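Gravby Cord Kit for Beaded Bracelets

3 min read
32 shares

The Gravby kit is for people who want to make knotted bracelets at home and do not own any tools yet. You get the cord, the beads, two needles and a small card with the knots drawn on it. I packed the first of these kits for my cousin, and after that her friends asked for the same, so now it is in the shop all year.

The cord is waxed cotton, one millimetre thick. It comes in four colours: sand, dark green, brick and a grey that is nearly blue. I tried a thinner cord before, from another supplier, but it cut into the fingers when you pull the knot hard. This one is softer and holds the knot well. Please do not burn the ends as you would do with nylon – cotton only turns black. A drop of clear glue is enough.

In each kit there are 344 glass seed beads, mixed in two sizes, and a small bag with 32 larger ones in matt finish. This makes four or five bracelets, depending on how close together you like your beads. If you make them for children, you will have beads left over.

The fastening is a sliding knot, so there is no metal part and one bracelet fits nearly every wrist. It opens wide enough to go over the hand, and you pull the two tails to close it. The knot is the hardest step for a beginner. Make it three times on a spare piece of cord first, and leave the tails longer than you think you need. You can always cut them later.

Care is simple. Take the bracelet off before swimming, because the wax goes away with salt water and then the cord becomes hairy. If it gets dirty, wash it by hand with a little soap and dry it flat on a towel. The brick colour can leave a little dye in the first wash.

The kit comes in the Zutlow tin, which is also good for keeping earrings afterwards. Refill cord is sold separately, in rolls of 54 metres. The dark green roll is sold out and will be back in June.

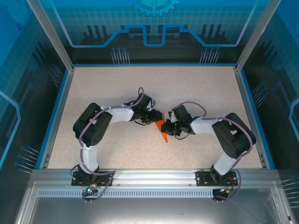 Negin Tehrani wrote to us that the sliding knot was easy for her on the second evening, but that she would like the larger beads to have wider holes, as two of hers did not go over the doubled cord. She is right, and the new bags have a wider hole. If you have an older kit, use the larger beads on a single cord, or write to me and I will send you a few of the new ones.

4 comments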